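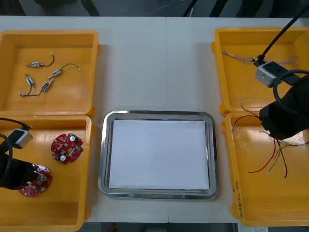
Sorting parts before the evening build

The Vinow workshop has changed how small parts are put out for its build evenings, starting in January. Boards and motors used to share one box per bench, and the motor leads ended up wrapped around everything else. Parts now go out in shallow yellow trays, one kind of part to a tray, with a steel tray in the middle of the table for whatever is being worked on.

A table set gets 4 vibration motors and 2 of the round red boards. The motors are the small capsule type with thin black leads. Lay them in their tray with the leads clear of each other as far as possible, and pick them up by the metal body. Pulling on a lead is how we lost most of last fall's order from Drorneo, and replacements take 20 working days.

The boards go in flat, parts side up. Please don't stack them. The silver capacitors stand well above the rest of the board and will take the weight of anything set on top. Hold a board by its edge or by the center hole and keep fingers off the chips. If a terminal block looks crooked, leave the board in its tray and write the table number on the fault sheet by the door.
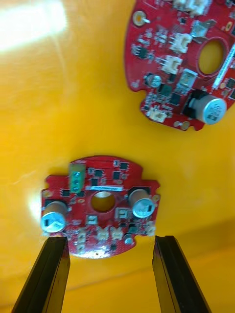

McKinnon wrote in after the last issue to ask whether the boards should go back into their antistatic bags between sessions, and said that at Prudico they were bagged even over a lunch break. For the evening builds, bags are needed only when the parts go back to the cabinet. Bags are in the top drawer.

Setup opens 30 minutes before the build starts. Trays should be wiped out and returned to the shelf under the window at the end, yellow ones together and steel ones on the left. Spare motors are kept at the front desk and have to be signed for.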